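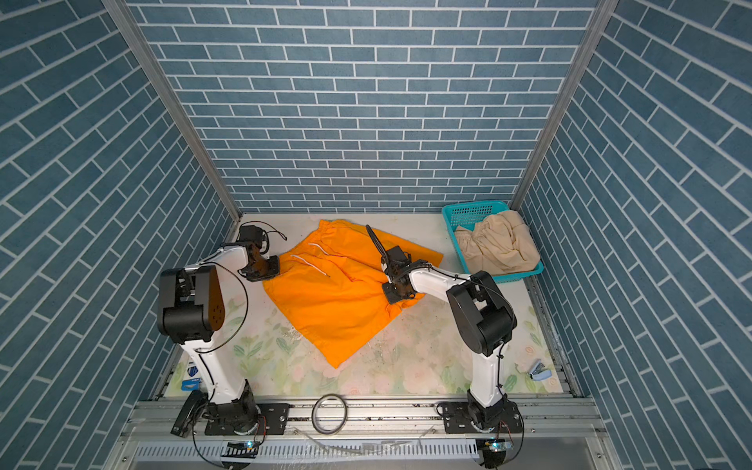 Shorts first, then everything else: an afternoon with the woman who folds for Mosance

I have a confession. I own a dresser with four drawers and for most of my adult life only the bottom one closed. So when a friend told me the woman who runs the folding table at Mosance, the secondhand clothing shop on Greenberg Street, would talk to me for an hour, I said yes before I'd even looked at my calendar.

She doesn't want her name in here. "Put the shop in, they could use the foot traffic," she said, and went right back to a pile of kids' T-shirts.

She has been folding for 38 years, starting in the linen room of a hotel called the Landerico (long closed, now condos), and she has opinions. The first one is about shorts. She thinks people should learn on shorts, and most people start with shirts and get discouraged.

"A pair of shorts is two folds and you're done," she told me. "Lay them flat, waistband away from you, legs toward you. Smooth from the waist down. If the corner of the waistband flips over, fix that before you do anything else. You fold over a flipped corner and you'll feel that lump all the way down the stack."

I asked about drawstrings, which is where I always lose my patience. A white cord on bright orange shorts, say, just dangling there waiting to snag on something.

"Tuck it inside the waistband. Don't tie it! People tie it and then it sits in a drawer all winter and you need a fork to get the knot out."

A fork, by the way, is what she uses. I tried it at home and it works great.

We moved on to baskets. I'd brought a photo of my own laundry corner on my phone and she looked at it for a long time without saying a word, which was worse than anything she could have said. She likes plastic mesh because it's light and air gets through, and she wants it small.

"Big basket, big pile. You see the big pile and you go watch television. When the pants are hanging over the rim, that's your limit, stop there and fold what you've got."

Pants are her least favorite, especially the soft beige kind that crumple as soon as you put them down. She shakes them out hard, twice, matches the legs, and folds in thirds. At the hotel she once did 700 pillowcases in a single shift before a wedding party came in, and she says she would still take the pillowcases over pants.

The surface matters too, she says, though less than people think. Hers is an old table with a padded cover, and it has its share of spots. I asked if stains bothered her. "Are they dry? Then no."

She came to Mosance in 2000, when the shop was one room and a curtain, and she trains every new hire herself. They all get the shorts lesson on their first morning. Some of them, she told me, never get much better at shirts. She puts those on shoes.

Before I left she had me fold a pair while she watched. I forgot the drawstring.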